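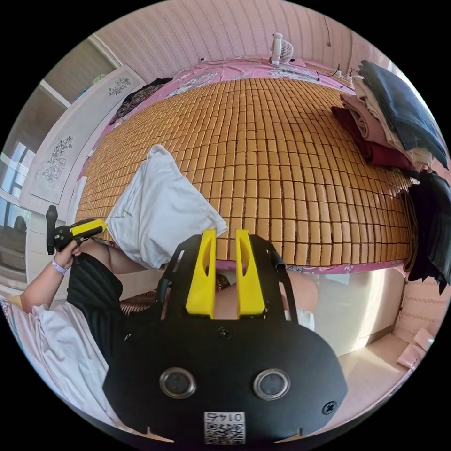
README for the Zavinton paper pack (please read before you print!)

Hi, and thanks so much for downloading my second set of printable background papers! There are 19 papers in the folder, all 12 x 12 inches, plus a smaller 6 x 6 copy of each one for cardmakers.

papers_large: the full size JPGs, 300 dpi
papers_small: the little ones
extras: tags and borders, PNG with clear backgrounds

I print mine on 200 gsm matte cardstock with the printer set to best quality. Turn off "fit to page" or your stripes will come out skinny (ask me how many sheets I wasted on that one). The dark plum paper drinks ink, sorry, but I love it too much to take it out.

The floral borders were drawn by Waraporn Boonchu and she's happy for you to use them on layouts and cards you sell, up to 200 of each design. Please don't share the files themselves, just send your friends to my page.

Updated 17th October: Henryk Witkowska spotted a white line down the edge of paper 8, so I've swapped in a fixed one. If you have the June version, grab it again!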